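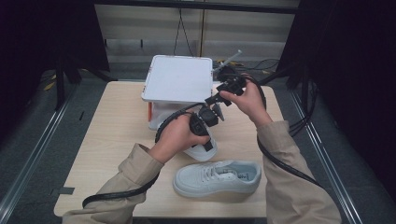 Why build two of the hand-held grippers before the arms are even bolted down? The hand-helds teach us what the jaws need to do, and it's a good deal cheaper to find out a jaw is wrong while it's still on the end of your own wrist.

2nd December
Lirndale shared workshop, back bay
Print this entry | E-mail this entry
Reading time: 3 minutes

Long evening, a good one. Pranab had been on at me to write down why we're doing it in this order (see the top) so that's done, and he can stop asking.

Both hand-helds are on their cables now and I've been practising with them over the bench, using the white box and the pair of sneakers. The task for the first proper run is shoes into box, lid on. It sounded like nothing when Igor suggested it back in June, and I have come round to thinking he has a mean streak. A shoe is soft in one spot and stiff in the next, and you have to decide which bit to trust before you close on it. I've been favouring the heel. Pranab goes in at the tongue every time and swears by it, so we'll try both and let the logs settle it.

The small angled jaw pieces are better than the flat ones we had on before, no question. The flats wanted to skate along the rubber. Still not happy with the mounting blocks, which I printed in a hurry on the Juten and which have a bit of give if you twist. Reprint with thicker walls. The new drawing is in the Prorkness folder, please use that one and leave the old one be, I only kept it for the hole spacing.

Cables. They're thick and they have opinions! The right one is fine if I let it run down my sleeve, but the left wants to loop, and by the end of a session I can feel it tugging at the handle. Igor Ďurica reckons a clip at the elbow would do it. I'd like to try a lighter cable first, if Hájek has any left on the shelf at a price we can stomach.

Also learned: if I bring the two grippers close together, jaws nearly touching, it's easy to knock one against the other when my attention is on the shoe. Slow down there. I've put it on the whiteboard in large letters for my own benefit.

Counts for the log: 47 tries at the single shoe, 12 of them dropped, most of those early on. Total samples saved 2760, backed up to the grey drive.

To do
- reprint blocks, thicker walls
- ask Hájek about cable
- Pranab Munasinghe to check the clocks on left and right agree, I have a feeling they drift
- try the lid by itself before shoes and lid together

Kettle in the back bay has given up, bring a thermos.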